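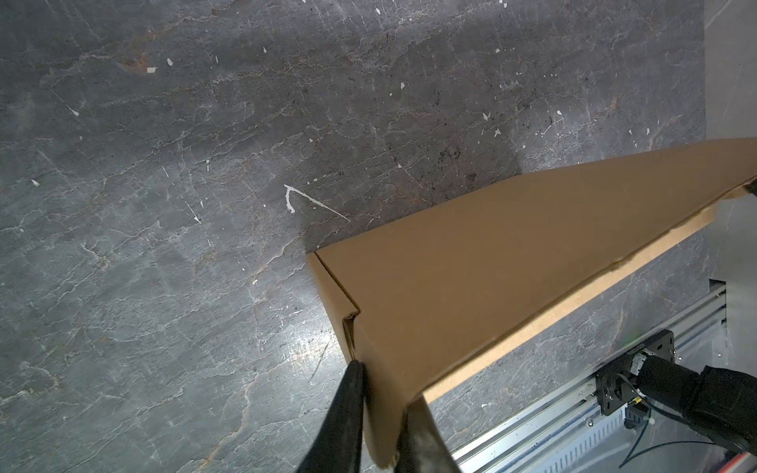 Page last changed: March, a little after 4 in the afternoon

I had been meaning to get over to the Sistine open day for ages, and this time my friend Wanda Szulc more or less pushed me into the car (thank you, Wanda!). I expected speeches and a long line for coffee, and there was some of that, but mostly we stood by the robot table and watched it handle a plain brown cardboard box. I could have stayed all day.

Miłosz Wasilewska was running the demonstration, and he was so patient with us. I must have asked him the same thing two different ways, what does the arm know about the box before it touches it, and he answered both times as if it were new. I loved seeing those black fingers up close against the cardboard, with all that dark, veiny tabletop underneath that I kept wishing I had in my kitchen.

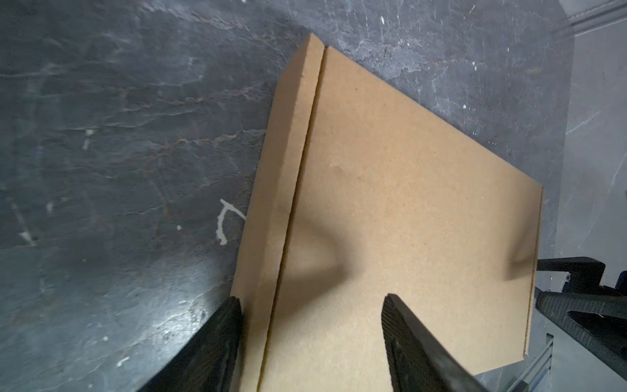 One fingertip at the side of the box, the other on top of it.

Wanda wandered off to the Cleline room and came back with a bag of leaflets, and I have promised to go through them with her this week, so more on that when I get to it.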